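Vingate's old bathhouse opens again in March, and I can't wait!
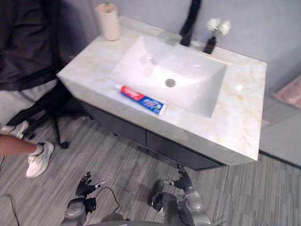 Photo: Nam-gil Min

It first had 200 tubs, fed by a spring up the hill, and people walked miles for a soak. 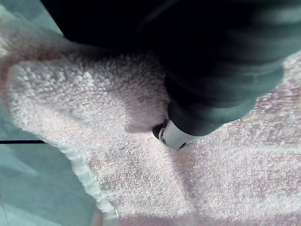
They brought their own soap too, and sang (loudly, by most accounts).
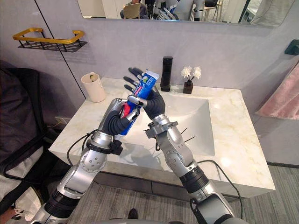
Washing at home came slowly to Vingate. A tube of toothpaste over the basin would have amazed those early bathers, who cleaned their teeth with salt.

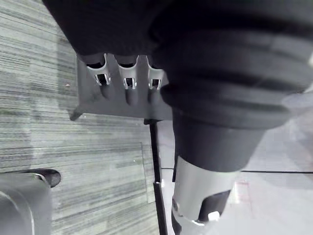
The singing is coming back as well.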